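How to Judge Whether a Laundry-Folding Machine Is Ready for Your Home

Folding is the part of laundry that machines still do poorly. Washing and drying take place in a closed drum, and the drum does not need to know where a sleeve is. A folding machine does. This page explains how to test one before you pay for it, and how to read the results.

Start with the motions. A person with two simple two-finger tools can handle a garment on a mat, and the same tools set the limit for what a robot with the same fingers could do.
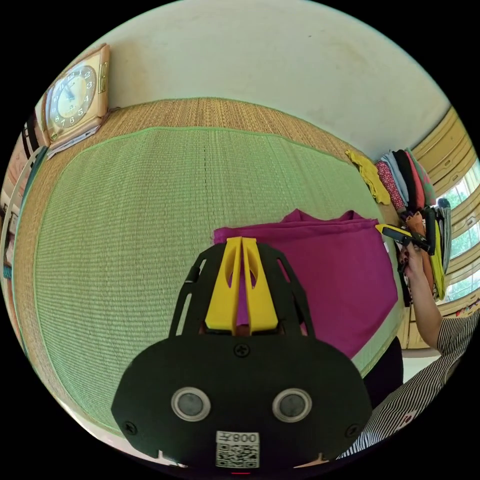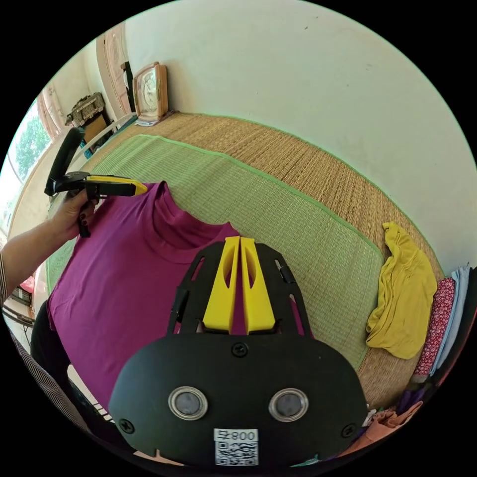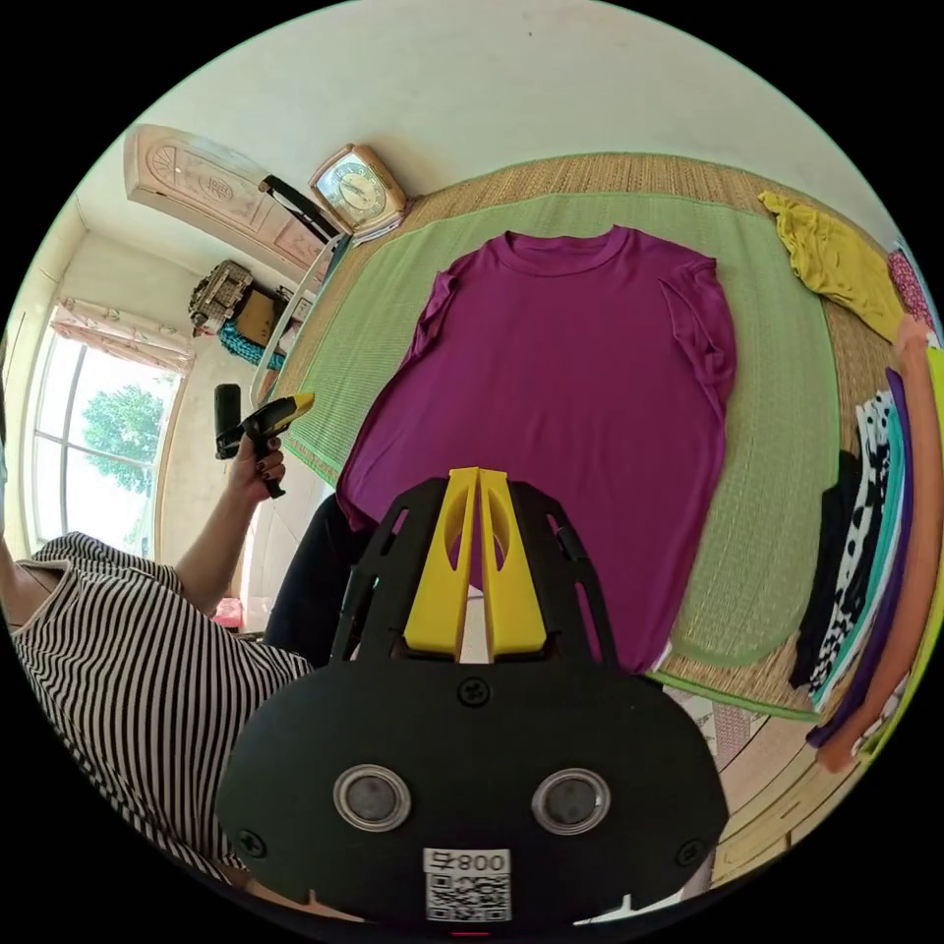
Comment from Sönmez: I ran a test like the one you describe on a Pesidus arm in August and I disagree with starting from the motions. The arm could make every motion. It failed at finding the hem when the shirt was dropped in a heap. I would test that first and skip the rest if it fails.

The order suggested in the comment is a good one for shirts, and the steps have been changed to match.

Step 1. Drop test. Drop one T-shirt on the work surface from waist height. Do not straighten it. Start the machine and record whether it finds two usable grip points without help. Repeat with the same shirt until you have 10 results.

Step 2. Spread test. Lay the shirt flat with the neckline away from the machine. Time the fold from first contact to release. This is the easy case, and most sales videos begin from it.

Step 3. Layer test. Place two shirts one on top of the other. The machine should lift the top one only. Two-finger grippers often pinch both layers – the force needed to hold thin knit is close to the force that catches the cloth under it.

Step 4. Mixed pile. Use a normal basket: sleeves inside out, socks, one item with buttons. Do not sort it first. Write down every time you have to step in.

Reading the results

Count interventions before you look at speed. On our bench the Dritberg unit folded 794 shirts from the spread position and needed help with 181 of them. From a dropped heap it needed help with 517 out of the same number. The second figure is the one that matches a home, where clothes come out of the dryer in a heap.

A machine that needs help on every third item saves no time. You have to stay near it, and you could fold the item yourself while you wait.

Shops are a different case. If every garment is the same size and arrives flat, the spread result applies, and a machine may be worth the floor space. Porel logged 2,611 towels on a fixed line before changing a finger pad. Towels have four straight edges and no sleeves, so do not use a towel figure to predict results on shirts.

Repeat steps 1 and 4 after any software update – grip settings can change without notice.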